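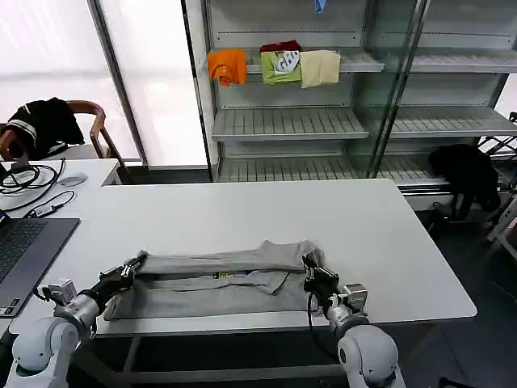

4.2 Steaming and pressing knitwear and shirts

The Sulstead handheld steamer ships with a leaflet that promises a crisp finish in seconds. Treat that claim with caution. Steam relaxes fibers, but it won't flatten a ridge that has been folded into the cloth, like the wrinkled one along the top of the gray shirt, and going over it again mostly wastes water. Open the garment out first, then find the label and read it.

1. Fill the tank to the MAX line with plain tap water. Scented waters, including the Padbridge one sold alongside the steamer, leave a film in the nozzle.

2. Plug in and wait for the light to turn green. The box says 10 seconds. Allow longer in a cold room.

3. Point the nozzle away from you and press the trigger for 7 seconds to clear any drips.

4. Hang the garment by the shoulders. Pull the hem down lightly with your free hand.

5. Work from the collar down, keeping the nozzle just off the cloth.

6. Let the garment hang for 15 minutes before you fold or wear it.

Caution: Never steam a garment while someone is wearing it, whatever you have seen in videos.

Note: The "turbo" setting uses more water. We saw little difference on cotton and none on wool — leave it off unless you are doing curtains.

Note: Auto shutoff works on a timer and does not sense a fall. Unplug the steamer before you walk away.

For descaling, see 4.3.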